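04/06/2023

Sunday, so I had the place to myself and finally got on with the kitchen bits. Emlyn has been on at me since February to work out which things stay on the white table and which go back in box 7, and I kept finding better things to do. Put the radio on, emptied the lot out, wiped everything down with the Censka spray (smells of pear drops, don't care for it) and started again from scratch.

I want the pans kept to the left from now on, because Meinir is left-handed and she's the one who uses them most. Toy fruit goes up at the top, well away from the bottles. I'm still in two minds about the lavender plate - it takes up such a lot of room! - but Tegwen likes it, so it stays for now.

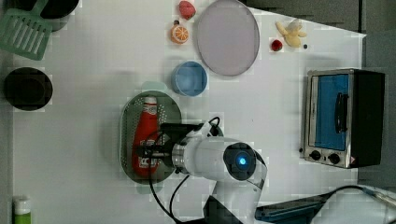

Kitchen set on the white table, ketchup in the green colander.

The colander is my favourite of the lot. It's a decent size and the ketchup bottle lies in it nicely, though I expect Rhun will want it standing up somewhere. The mint slotted spatula can live with the black pan. I've written both on the list inside the cupboard door, under the bowls.

Still to do: ask Cledwyn whether the Wadard order went in, and find a lid for box 6, which has split down one side again. Two of the labels need redoing as well, my handwriting was dreadful. Key is back on the hook in 106.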